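**August 31, 2020**

# Mokodar starts gripper comparison on kitchen counters

Mokodar has begun a side-by-side trial of two robot grippers, the Pliniro and the Evix, using a home kitchen counter as the test area. The company said the work will continue until each gripper has made 150 attempts at a fixed set of household tasks.

Both grippers are fitted in turn to the same arm and run from the same Rustad controller, so that speed and force limits stay equal. The task list has six entries, among them lifting a small plate from a cutting board, moving fruit between plates and closing on a fixed bar.

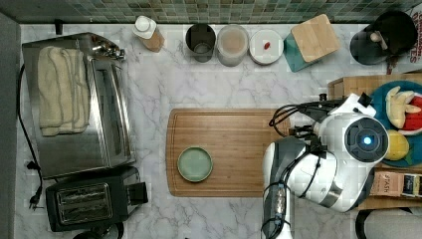 *The arm at the counter, with a plate set out on the cutting board.*

Earlier trials at Mokodar used a bare bench with parts laid out on a grid. The new setup leaves ordinary kitchen items in place, including a toaster oven, a toaster and a row of containers along the back. Operators may not clear them during a run – if the arm touches one, the attempt is logged as a contact and counted separately.

Lighting is another change. The bench had shaded lamps, while the counter has a pale marble surface that the company expects to be harder on the cameras. Exposure settings are locked at the beginning of each run and will be published with the results.

The bar task is included to check how well an operator can line up the fingers using the wrist view alone. The bar is a dark bronze fixture that stays where it is, and the fingers have to come down on either side of it before closing. A run is stopped if the controller reads a side load above the set limit. Mokodar has allowed around 100 practice attempts on this task before scoring starts.

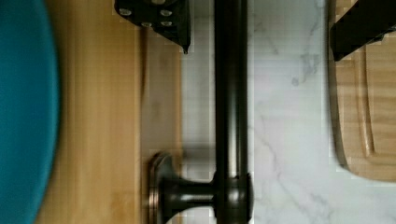
## Results and next steps

Scores will be given for each task, with no overall ranking. Mokodar said it will also list finger wear, time lost to resets and the number of contacts with other items on the counter.

A second round is planned with four operators, two of them new to the arm. It will use the same task list and the same controller settings. The company has not set a date for that round, and said the finger pads on both grippers will be replaced before it begins.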